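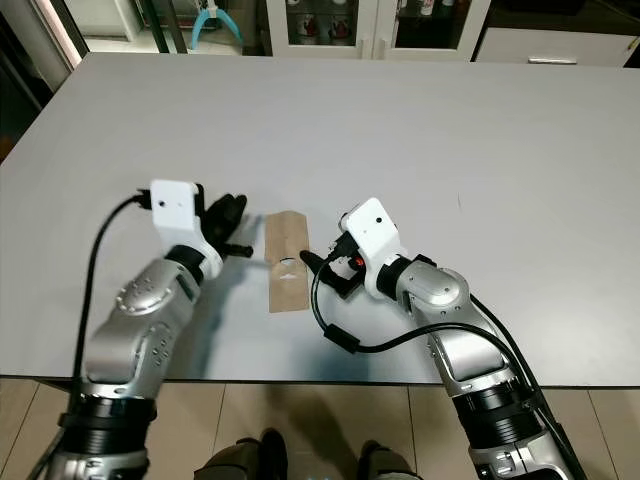
Small brown paper bag, white table.

The goats got out again on Sunday. We have 62 of them on paper, and by the time I had my boots on, 60 were standing in the neighbor's winter rye looking like they'd paid admission. The other two had stayed behind in the barn, and I'd like to tell you it was loyalty, but they were asleep.

For anyone new, we are a small fiber farm. We keep angora goats on a hill that the real estate listing called "gently rolling." The listing was written by someone who has never pushed a wheelbarrow. We named the place Flornar after a word my grandmother used for a chair that wobbles.

The fence was the trouble, as usual. I bought a Zevetance energizer in May after reading far too many reviews, and it works fine when it is plugged in. On Saturday night I unplugged it to charge the drill. That's the whole investigation. The lead suspect is a doe called Cosmont, who leans on the wire every morning the way other people check the mail.

Iason Vlachopoulos, whose rye it was, came down in his slippers and helped me walk them home. He was very decent about it. He said the rye would grow back, and then he said it a second time while looking at the rye. I owe him a load of composted bedding and probably a scarf.

Getting them back took 4 trips with a grain bucket. Goats will follow a bucket anywhere except through the gate you need them to go through, so we ended up taking down a panel by the hay shed and letting them think it was their idea. Cosmont came last, with a stem of rye hanging out of her mouth.

Other news. The fall clip is skirted and bagged, and the kid fleeces are the best we've had - long locks, good luster, hardly any burrs. The buck fleeces smell like bucks. I've washed one of them three times and the dog still won't come in the laundry room.

I've also priced a new run of woven wire for the north side. It's 1000 feet with the corners, and I had to go sit in the truck for a while. The drill has its own outlet now.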